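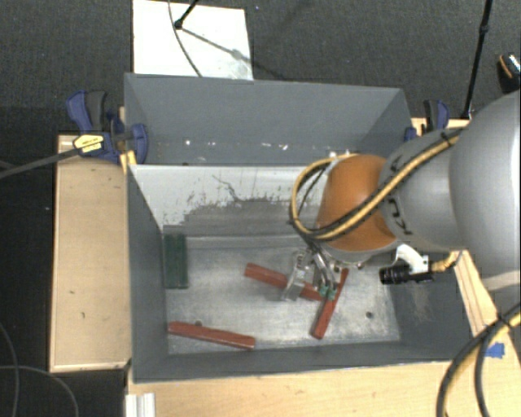
Gallery: The Red Block Bins at Planderura

On this page we collect the pictures from our sorting room, together with short notes. The room is on the ground floor of the Planderura building, behind the bicycle stand. Juwita Sinaga takes care of the bins and I, Randa Awwad, write the texts. Please excuse my small mistakes, English is my third language. Page last changed July 2024.

Large gray bin, two compartments
The rear part has plain walls in slate gray. The front part is larger, and its floor has a metallic look with many scuffs. We call this bin Hladun, after the street where we bought it for 50 euros. Juwita wanted to repaint it the first week, but I asked her to leave it as it is.

The divider
It stands with a slope between the two compartments. The upper part still has its white coat, the lower part is worn to a gray patch with an uneven border. A dark scratch with branches goes down through the white. Visitors often ask me if it is a drawing of a river. I like this question very much.

Red blocks
Three of them are on the floor of the bin, all of the long shape. Our full stock is 748 blocks, and they live on the shelves by the window when they are not needed. The inventory list is kept by Juwita, in pencil. In October we will count again.

White specks
A row of small bright specks, along the base of the rear wall. I noticed them only when I looked at the picture on the big screen at home.

How to use the pictures
You may print them for school or for your own wall. For a newspaper or a book please write to us first. The larger versions are in the folder Isergate, and the older bins have their own page under the name Flakgate, with 393 pictures at the moment. That page loads slowly, I am sorry, we are still making the files smaller.

Back to the list of rooms
Write to Randa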